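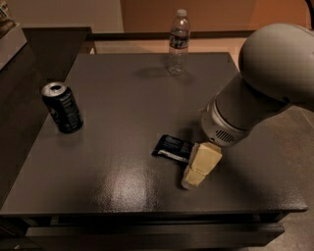 Grurik hanging rail kit, tried over one group show

We bought the Grurik kit for the Wesport gallery in March, to get a set of 19 textile and flag works up without drilling into the plaster each time. The kit comes with four lengths of rail, cords, hooks and a level I wouldn't trust.

Fitting the rail took two of us most of a morning. The screws are soft and I'd swap them for better ones. Once it was up, moving a work along the wall was quick, and the cords are thin enough to vanish against off-white paint.

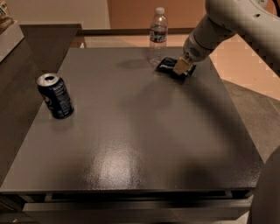 The hooks are the weak part. They grip well with framed prints but slip under anything heavy, and Nour Chidiac's banner on its steel bar had dropped by the second morning. We ended up using the older Guérin hooks for that one, which fit the same cord.

At about $800 it's fair value for a small space that changes shows often.

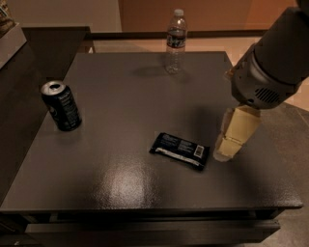 Mandla Mabaso writes that the hooks hold if you double the cord back through the barrel before tightening, and that the colour of the rail yellows a bit near a window.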